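Nerusano hand-held demonstration gripper, two-unit kit
Reviewed January 2022

The Nerusano kit is a pair of hand-held grippers for recording demonstrations. The operator works the task with the gripper as if it were a large pair of tongs, the unit logs finger opening and pose alongside its video, and the recording is used later to train an arm fitted with the same fingers. We bought ours through the dealer in Umham for 2,880, cables and two battery packs included. The price does not include the calibration board, which has to be printed and glued to something flat.

We have been using remote control for the same purpose at Sindetthorpe, with a leader arm on the bench and a follower arm at the work. It is accurate and slow. An operator who can move a bowl by hand without thinking needs a long time to do it through a leader arm, and most of that time is spent lining up. The hand-held unit was bought to see whether the lining up could be got rid of without losing the quality of the data.

The test was bowl handling on a kitchen worktop: approach, grip the rim, lift, set down at a second position, release. Each operator completed 200 recordings, after a practice set that was thrown away. The worktop was left with its usual contents on it, as the trained arm will have to cope with them.
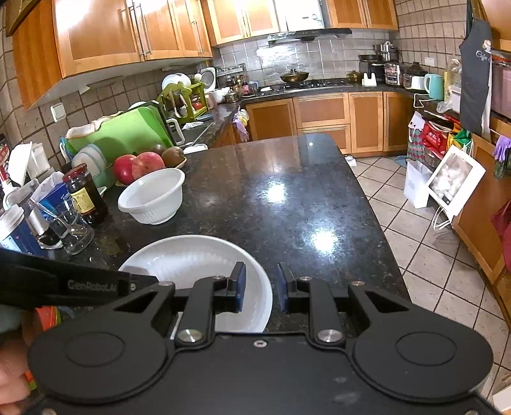 Rim approach on the white bowl, fingers open either side.

The rim grip is the best thing about the kit. The padded fingers close parallel over the part of their travel that matters, and the trigger has enough resistance that a half-closed position can be held steadily. Bowls with a rolled edge are easy. Thin edges need the bowl taken deeper in the fingers, otherwise it swings on the lift and the recording has to be marked as a failure.

Pose tracking is good over a cluttered surface and poor over a bare one. Polished stone is a bad case, because reflections of the ceiling lights move with the operator and get picked up as if they were fixed points. Turning off the lamp directly above the worktop cured most of it. The manual mentions glossy surfaces in one sentence, under storage.

Weight is acceptable for short sessions. The balance is forward of the handle, and after 28 recordings in a row the wrist begins to drop, which shows up in the log as a slow tilt in the approach. We now stop before that and change operators. A counterweight at the back of the handle would help more than a lighter body.

Using both units together is harder than the brochure suggests. The two logs are matched by a clap of the fingers at the start, and if either unit misses it the pair has to be recorded again. The bodies are also wide. Over a small bowl the housings meet before the fingers do, and operators learn to come in at an angle, a habit the arm will then copy. A large basin gives enough room for both.

The supplied software is plain and works. Trimming is quick, failed takes can be marked with one key, and export is to ordinary files. There is no undo on delete. Battery life was never a problem at our rate of working. The charging socket sits under the body, so a unit cannot stand upright while it charges.
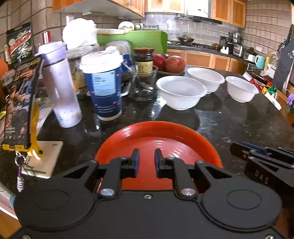 Lorne Lemieux takes the opposite view on remote control, and wrote in after reading a draft: "You are comparing a good hand-held unit with a badly set up leader arm. With ours, the operator can only record motions the follower can make. Your people can reach round a basin in ways no arm on your bench could follow, and you won't find out until you play it back. How many of those takes did you have to drop?"

It is a fair point. We did not check reach at the time of recording, and the kit offers no way to do so. Playback on the arm was done afterwards, and the takes that failed were nearly all wide side approaches to the far edge of the worktop. Marking a working area with tape reduced them. A warning in the software would be better, and the Løken unit we had on loan in October has one, though its fingers are too short for rims.

For: rim grip, trigger feel, simple export.
Against: forward balance, tracking over polished surfaces, matching of paired logs, no reach check.

We are keeping the kit for single-handed work. Anything needing close two-handed placement stays on the leader arm for now.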